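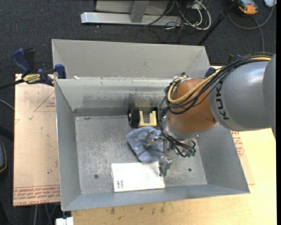
The gripper over the sheet-metal bin in Rallano's picking cell at Prerolbridge, with a cloth, a white package and part of a toy vehicle inside.

Rallano publishes setup and care guide for its Prerolbridge picking cell

PREROLBRIDGE, June – Rallano has released the written procedure it uses to set up, check and repair the bin-picking cell at its Prerolbridge workshop. The guide is free to download and is meant for small shops and school labs that run a single robot arm over a fixed bin.

The cell has a KUKA arm with a two-finger metal gripper and works over an open sheet-metal bin held by bar clamps at the rim. It is used to test Givar, Rallano's software for picking mixed goods. Items in the bin are changed often and include soft goods, flat packages and toys.

"Most of the time we lost last year had nothing to do with the software," said Wilma Vermeulen, who manages the workshop. "A clamp had crept or a hose had rubbed on something. We wrote down what we check and in what order, and then we kept to it."

The daily check takes 40 minutes and is done with the arm stopped and locked out, except for the last step. It begins at the bin. The operator tightens each clamp by hand, then pushes on the rim at all four corners. If the bin moves, it is put back against its marks on the tabletop and clamped again before anything else is done. The bin floor is wiped with a dry cloth and felt for burrs. Scratches and scuffs are left alone. A raised edge that could catch a gripper finger is filed down.

Next are the cables and hoses. The bundle runs along the outside of the arm and loops around the wrist, and the guide gives a full page to that loop. It must be long enough for the wrist to turn to both ends of its working range and short enough to stay clear of the bin wall. Ties are replaced when they loosen. Air hoses are checked at the fittings, and a hose with a flat spot or a shiny patch is cut back or changed.

The gripper is checked last. Each finger joint is moved by hand to feel for play, the screws are checked against their paint marks, and the fingertips are cleaned. The operator then restores power, clears the area and runs the arm at low speed to a touch point inside the bin. A miss of more than 2 mm means the bin position has to be taught again.

The guide also covers repairs that Rallano does in house: changing a finger, replacing an air hose, rerouting the cable bundle and teaching a new bin position. Work inside the arm is left to a qualified service technician.

Finger changes are the most common repair. Milan Verbeke, the technician who looks after the cell, keeps a spare pair already fitted with screws in a labeled bag.

"You don't want to be hunting for a screw with the gripper in pieces," Verbeke said. "I also take the bin contents out first. I have dropped a washer into a folded cloth and spent longer looking for it than doing the job."

The repair log behind the guide has over 200 entries, and a blank copy of the log sheet is included. Van Beek, the machine shop that cuts the replacement fingers, supplied the drawings at the back. Readers should adjust the dimensions to suit their own gripper and follow their arm maker's safety instructions where these differ from the guide.

Printed copies can be picked up at the front desk.

Contact:
Wilma Vermeulen, Workshop Manager
Rallano, 1771 Mill Road, Prerolbridge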